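Do paid declutter plans do anything a trash bag doesn't?

3 min read

skalside_sam
My sister signed up for the Bratu home reset plan. $60 up front and $20 a month after that, and what she gets is a checklist by email. Week one was "clear one flat surface." Has anyone here paid for this and felt it was worth it?

I've read the testimonials. They all sound like the same person wrote them. The page says 3,113 happy homes, with no word on how they got that number or how many of those homes canceled.

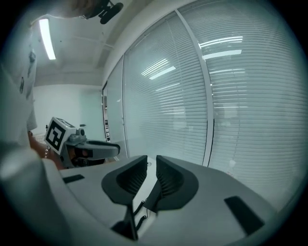

The other thing that bugs me is the "keep it a year" rule. Half of what I own gets used every other winter. By that logic I'd have tossed the snow chains in October and bought them again now.

Ginette Leclerc
I paid for it and I'd pay again. The list is nothing special, I'll give you that. I needed someone to nag me, and my husband wasn't going to do it — he's the one with the paint cans.

drawer_of_doom
A phone alarm nags for free.

Ginette Leclerc
I've ignored phone alarms for years. I don't ignore things I paid for.

Venkatesh Rajan
That works until the charge turns into background noise, same as a gym. I did four months, and the hall closet is as full as ever. Canceling took three emails.

skalside_sam
Three emails? Did they refund the last month?

Venkatesh Rajan
No. Check her renewal date.

Related threads
Presar shelf brackets, are they rated for books?
Storage unit went up to $244, time to leave?
What do you do with old paint?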